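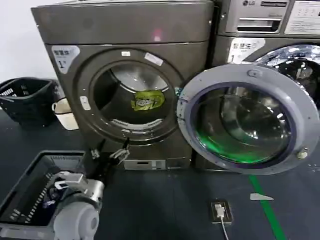
The choice between washing at home and washing in a shared laundry is usually treated in the literature as a matter of income. Our interviews in Siltelitz and Stakasura suggest that it is at least as much a matter of how people plan their day. A household that owns a machine can start a load at any hour and forget it. A household that uses a shared laundry must carry the load, wait or return, and take everything away again before someone else wants the machine. Small features of the room matter a good deal under these conditions. Machines that carry a plain number, such as the large "1" on the label of the left-hand unit in Figure 1, were mentioned by respondents as easier to remember on the way back from an errand, and a door left wide open, as on the washer to the right, was widely read as a sign that the machine was free. Neither feature appears in the guidance issued to operators in the study area. Both formed part of what respondents called, in several interviews, "knowing the place".

The survey reported in this section was carried out in July among users of shared laundries in two districts. Siltelitz is the older of the two, with narrow streets, small flats and a high share of rented housing. Stakasura was built later and has larger homes, but many of its kitchens were fitted without a water connection for a washing machine. We obtained 691 completed questionnaires in all. A further 200 households in Caldeira, where shared laundries are rare, completed a shorter form on washing at home and serve as the comparison group. Interviews were held in the evening, between closing time at most local shops and the end of the laundry's own opening hours. This may have left out people who work at night, and the results on waiting time should be read with that in mind.

Respondents were asked to describe their last visit and not a usual one. Earlier pilot work under the Liltano housing programme had found that people asked about a usual visit tended to give a tidy account in which sorting, washing and drying followed one another without delay. Accounts of the last visit were less orderly. People arrived without coins or credit, met neighbours, went home for a forgotten towel, or found that the machine they preferred was taken. The last of these was the most common complaint in both districts. It was more strongly felt in Siltelitz, where many users walk and have no easy way of taking a full load elsewhere.

Preference for a particular machine was stronger than we had expected. Some respondents gave a technical ground for it, such as a larger drum or a faster spin. Others had come to trust a machine after a good result and had not tried another. A few avoided a machine on account of one bad wash several years earlier. Such preferences have practical effects. In the busier laundries they lead to short queues at one end of the room while machines at the other end stand idle, and any estimate of capacity based only on the number of machines will therefore be too high.

Waiting was not always described as a cost. Older respondents in Siltelitz spoke of it as a quiet part of the day, and several parents said that it was the only time in which they read or made telephone calls without being interrupted. Younger respondents in Stakasura were more likely to leave during the wash and return near the end. This second group raised most of the concerns about finished loads being moved by other users. Opinion on the matter was divided. Around half of those who discussed it thought that a finished load might be moved after a short wait, provided that it was placed somewhere clean. The remainder held that other people's washing should not be touched at all. No laundry in the study displayed a written rule, and staff, where present, tended to settle each case as it arose.

Water use could be measured at only a small number of sites. Where meter readings were available, we compared them with the number of cycles sold over the same period. The readings also cover cleaning, hand basins and, in one case, a staff kitchen, and they cannot be turned into a reliable figure for each wash. They do show that the busiest site used up to 1,000 litres in a single evening outside the main washing period, most of it during floor cleaning and the running of empty rinse cycles. Operators were surprised by this result. Two have since changed the order in which cleaning tasks are done, although we have no later readings with which to judge the effect.

Load size is a further point on which the districts differ from the comparison group. Users of shared laundries pay by the cycle and have a clear reason to fill the drum. Households in Caldeira, which pay for water and power through a monthly bill, reported washing smaller loads more often. It does not follow that the shared laundry is always the more careful user of water. Overfilled drums lead to poor rinsing, and poor rinsing leads to second washes. Respondents who said that they "always" filled the machine were also the most likely to report having repeated a cycle in the previous month.

Mixed loads follow from the same pressure. Few respondents separated their washing by fabric, and separation by colour was commonly reduced to two groups – white items and everything else. Bedding was the main exception. It was usually brought on a visit of its own, often with help from another member of the household, and was the item for which respondents in Stakasura were most willing to travel to a larger laundry.
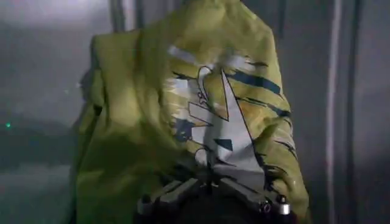 4.3 Care of coloured and printed clothing

Coloured and printed clothing was the subject of more worry than any other part of the wash. Respondents spoke of fading, of colour passing from one item to another, and of printed designs that cracked or came away. A yellow-green garment with a large white and navy print, like that in Figure 2, presents the user of a shared laundry with a small problem of sorting: it is too strongly coloured for the white load, yet it has white areas that the owner may wish to keep bright. At home such an item can be set aside until there are others like it. Where each cycle is paid for separately, it is more likely to go in with everything else.

We asked respondents what they did with garments of this kind. Most washed them in a mixed load at a low temperature. A smaller group turned them inside out, a practice that was more common among those who had been taught to wash by a parent or grandparent than among those who had learned from care labels. Hand washing was reported mainly in Siltelitz and mainly for children's clothes. Some respondents combined the two systems, taking heavy items to the laundry and washing printed tops in a basin at home. These households were counted as laundry users throughout, and their home washing is not included in the tables.

Care labels played a limited part. In the Caldeira sample, a majority of the 200 households said that they read the label when a garment was new and not again. Laundry users gave similar answers, with the added difficulty that the temperatures on the label did not always match the names of the programmes on the machine. A programme called "normal" at one site was warmer than the programme of the same name at another. Respondents who used more than one laundry had noticed this, but those who used only one had no means of doing so.

Drying brought out a clearer difference between the districts. Stakasura has more balconies, and users there often took wet washing home to hang up. In Siltelitz, where indoor space is short, the tumble dryer was used for nearly everything, printed clothing included. Several respondents blamed the dryer for damage to prints, while others blamed the spin or the detergent. The survey was not designed to test these beliefs. They are reported here as they bear on behaviour: a respondent who distrusts the dryer makes shorter visits, carries a heavier bag home and has a weaker interest in the number of dryers provided.

Operators who plan to replace their machines may wish to consider the naming of programmes before the purchase of further capacity. A short printed list stating the temperature and length of each programme would answer many of the questions put to our interviewers during fieldwork. Costs for such a measure are set out with the other operator measures in Section 5.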